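Can a machine sort my junk drawer (and my workbench) yet?

Posted in Home & Workshop Help

Dottie in the garage

Hi all! My husband and I run a small frame shop out of our garage, and every evening at 6 the markers, pens, glue sticks and screwdrivers all end up heaped in one bin (plus a spoon, don't ask me how). I have a robot vacuum I love dearly, so I got to wondering whether there's anything that will pick through a bin like that and put things away. My brother-in-law swears by something called the Grollholm, but he has never owned one. My budget is $600.

Chin-lung Mak

Hello Dottie, and welcome! I spent 11 years looking after packing machines at Larex, so this is close to my heart. Sorting a mixed bin is one of the hardest chores you could pick, I'm afraid. A line that handles the same box all day is easy by comparison.
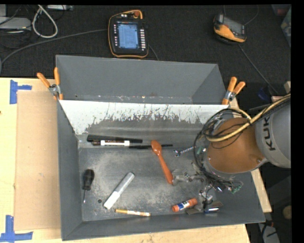
Photo: Nava workshop pages

Look at the spoon with its top over a slim black pen-like stick, and the thin black strip up against the back wall of the bin. You or I would just reach in, but an arm has to work out where one thing stops and the next begins, and then get its fingers around something skinny and flat. They're getting better at it every year, bless them, but $600 won't buy you one. I'd get 3 small trays and sort as you go.

Pam_R

no. my cousin looked at a Gamow and gave up. get a pegboard

Dottie in the garage

Thank you both! Trays it is for now, and I'll look again in January.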